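Speaker notes -- Kimton Masters Swim Clinic, afternoon session
Talk: Kicking less, and kicking better

Slide 1. Welcome everybody in, give the folks at the back a minute to find a chair. Say thank you to the Druvstead pool for having us again (and for the coffee!).

Slide 2. Leave this one up while people settle.

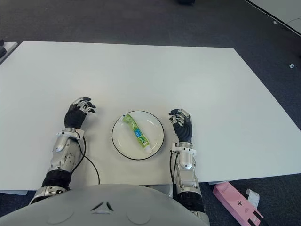
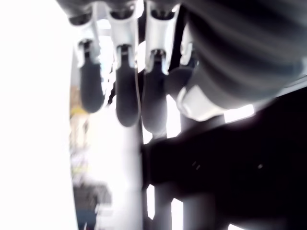
Slide 2, both pictures: robotic hands, fingers pointing down.

Slide 3. Start with my own story. I was 51 when I came back to the water, and I kicked like I was being chased. Every 3,000 yard workout left my legs cooked before the main set -- and I was proud of it, bless me.

Slide 4. Ankles. Ask who can sit on their heels comfortably. Wait for the groans. Explain that a stiff ankle pushes water down and forward, so all that effort works against you. Go slow here, people always want to write this part down.

Slide 5. Two-beat kick. Opposite foot, opposite hand. Walk it across the front of the room, twice, even if I feel silly. Mention the Dilen open water group, who switched over one winter and still swim that way.

Slide 6. Homework: 80 yards easy on your back, toes loose, knees under the surface. Then swim it again on your front with no change in feel.

Questions, then down to lane four with fins.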